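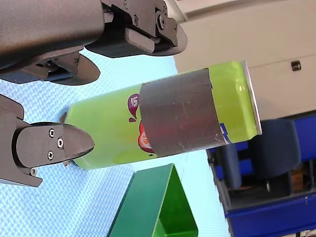
One sleeve per can, and can you please stop giving us the ones that slide off, was the first reply we got when we asked last year's group what to change. Fair enough. The second reply was one word long and we are keeping it to ourselves.

Can sorters and sleeve fitters wanted, February to the end of spring
Cornolent, McIntyre building, lower floor

Cornolent makes bands that go around the middle of a drinks can. That is all we make. People put them on a can so they can hold it, or so they can tell it from everyone else's can at a party, and we would like to know which bands survive this treatment and which end up under the couch. For that we need people who are willing to put bands on cans, take them off again, and have opinions.

We are looking for 8 people. You will work at a table, sitting or standing as you like, with a tray of cans in all the colors the drinks business has come up with, lime green included. You fit a sleeve, check that it sits straight, lay the can on its side, roll it, pick it up, and write down what happened. Then you do it again. The target for a shift is 40 cans. The whole project, code name Gosureck (we let the intern choose), runs to 826 sleeves, and some of them have already had a hard life. Scuffs are part of the study. Please don't polish them.

What you'd need
Two working hands, or one and some patience.
Handwriting another adult can read.
A tolerance for gray. The sleeves come in gray. We have discussed other colors at length, and they come in gray.
No experience. If you do have experience fitting sleeves on cans, we would love to hear how.

What you get
A flat payment of $600 for the full run, paid in two halves. Lunch on shift days from the place across the street, which does a decent soup and a poor sandwich. As much soda as you can stand, and by the second week that will be less than you think. Parking behind the building, but not in the spaces marked Brirnovach, who are our upstairs neighbors and who do check.

Shifts start at 9 a.m. and finish at 1 p.m. You can do two a week or four, but tell us which before you start. We can't take anyone under 18, and we can't take anyone who works for a drinks company, even a small one with a nice label.

To apply, send a few lines to the Cornolent front desk saying when you're free and how you usually hold a can. There is no right answer to the second part, though last year someone wrote a page and a half and we hired them. Applications close when the chairs are full. Bring a sweater, the lower floor is cold until noon.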